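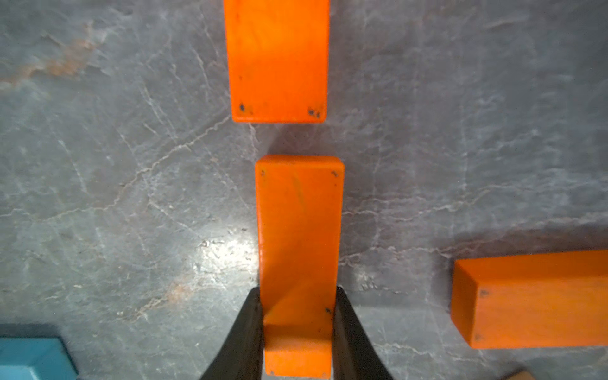
Manipulation Software Weekly — Minutes

Friday, 2 p.m., Buler site, meeting room and call-in
Present: control, perception, planning, tooling. Apologies from simulation.

1. Previous minutes

Accepted with one correction. The planner timeout belongs to the Jimeck branch and should not have been listed under main.

2. Perception

The block detector (Zumik) still merges neighbors of the same color when they lie end to end. Two orange blocks in line with a narrow gap between them come back as one long box, and the grasp point lands near the gap. Perception has a fix in review that checks box length against the known block length and splits anything over tolerance. Depth is not used for the split because the gap is often too narrow for it.

Glare on the gray surface was raised again. A bright reflection next to a block pulls the edge estimate toward it. Lowering the exposure helps with glare but makes the light blue blocks harder to segment. Agreed to keep exposure fixed and mask saturated pixels before edge fitting.

Veins and scratches in the surface are not causing false detections at the current threshold. Rust-colored stains sometimes do, at low confidence. No change for now.

3. Control

The finger closing routine now stops on motor current instead of position. Control reported that the old routine kept pushing after contact and turned the block in the fingers. The new limit is a parameter in the gripper config and no longer compiled in. Default stays at 40 percent of rated current until the tooling group has checked it on the second arm.

Wrist camera frames and joint states are still stamped by different clocks. The offset drifts over a long session. Belkadi has the sync patch; control will merge it once the log replay passes. Ticket 3042 stays open.

4. Planning

Approach planning takes the gap on each side of the target block into account but treats every neighbor as fixed. In a connected cluster this leaves no valid approach for the inner blocks, and the planner returns an empty result with no error.

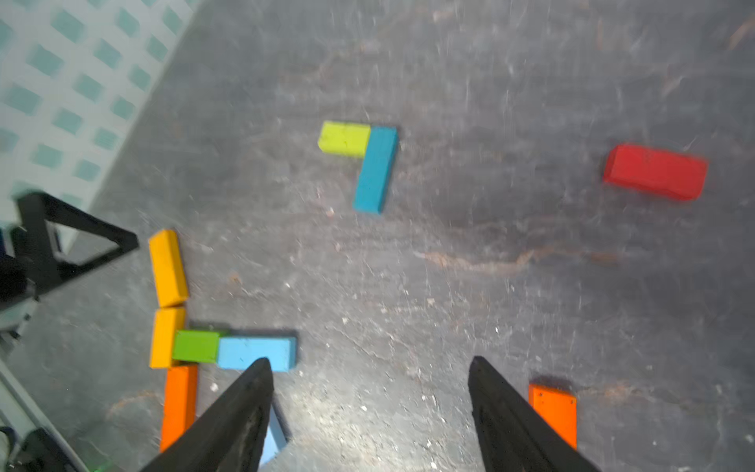
Proposed order for clusters: take blocks with two free long sides first, then replan from a fresh view after every pick. Planning noted that a fresh view costs time on each cycle. The meeting preferred the slower version until the detector split is merged, then the question comes back.

Blocks lying away from any cluster are handled by the existing code. The empty result will be replaced with a reason code — blocked, out of reach or no detection — so the operator console can show it.

The camera's own view of the fingers was discussed. A block partly behind a finger is reported with a short box and is then rejected on size. Planning asked for an occlusion flag in the detection message. Perception agreed and will use the static finger mask already in the repository.

5. Tooling

Log replay now runs from the command line without the viewer. Old logs need converting first; the script is in the tools folder. Disk use on the recording machine is high, and sessions from before May will be moved to the archive.

6. Actions

Perception: merge the length check, add the occlusion flag, mask saturated pixels.
Control: replay logs against the sync patch, report on 3042.
Planning: reason codes, cluster order behind a config switch.
Tooling: check the current limit on the second arm, move old sessions.

7. Any other business

The message format change will break the Jimeck branch. Planning will rebase it after the merge. No other items.

Next meeting same time, same room.

Recent items
Manipulation Software Weekly — Agenda template
Gripper config: parameter list
Zumik detector release notes
Log replay: converting old sessions
Wrist camera calibration procedure
Belkadi sync patch: review comments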